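Ticket 164 – gripper tidying task, running notes
Opened by: Lihua Xiong
Project: Landevitz
Status: still open

Right, I'm picking this one up from Xinyi Duan, who left me a lovely long handover (thank you!) and the Heltano logs from February. The complaint is simple enough: the tidy-the-table job does fine for a while and then starts missing its grabs. I've gone back to the very start, with the fingers open and one green block on the table, before blaming anything clever.
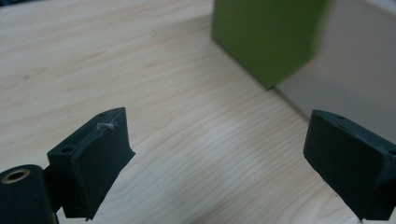

Can a machine tidy a kitchen table without help yet?
Only in small doses. Ours manages up to 100 pick-ups before somebody has to step in, and a real kitchen would trip it up well before that.

Tried so far: new finger pads, a slower approach, and the Panness settings file rolled back to version 6. The slower approach helped a bit. The rollback did nothing except lose my saved speeds, so I spent half a morning typing them back in – my own fault for not making a copy.
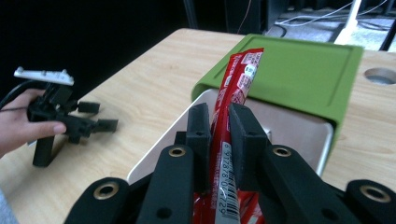

What I really want to know is whether grip force should be one number for everything, as it is now at 300 in the config. Xinyi reckons it's fine and I'm not so sure. A hard block will put up with nearly anything, but a long glossy red packet held between two flat pads is a different job, and I'd like it to have its own setting. I've asked Long for the older force logs so I can compare the two.

Next: split the setting by item type, rerun the full set, post the misses here. Leaving the ticket with me for now.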